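Buvano Striped Bedding Set, white with pale orange stripes
Reviewed July 1, 2019 by Janaka Haque

I wanted new bedding all spring and kept putting it off, and then in April the Buvano set dropped to $30 and I gave in. I went for the white with pale orange stripes because our room needed a little cheering up, and oh, I do love it! The stripes are soft enough that you could put almost any color next to them (my blue pillow looks lovely there) and they hide a multitude of sins when the dog has been up for a nap.
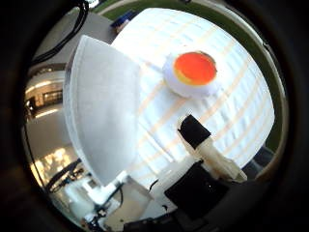

Now, it does crease. I'm not an ironer and never have been, so I shake everything out while it's still warm from the dryer, smooth it down with my hands and call it good. My neighbor Gediminas bought the Wolde set the same week and his comes out of the wash flatter, but it feels like paper to me - I'd take the wrinkles any day.

The pillowcases are separate, by the way. I bought 2 plain white ones from Edar, and they're roomy enough that getting a plump pillow in isn't a wrestling match, though the new fabric was stiff and held its fold lines through the first couple of washes.

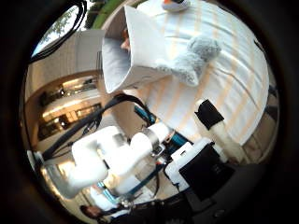

My youngest has claimed the bed for stuffed animals anyway, so it gets washed far more often than I planned, and so far the color has held up nicely. I'd buy it again, and I may get the green for the guest room if it ever goes back on sale. Four stars, with one off for the creases.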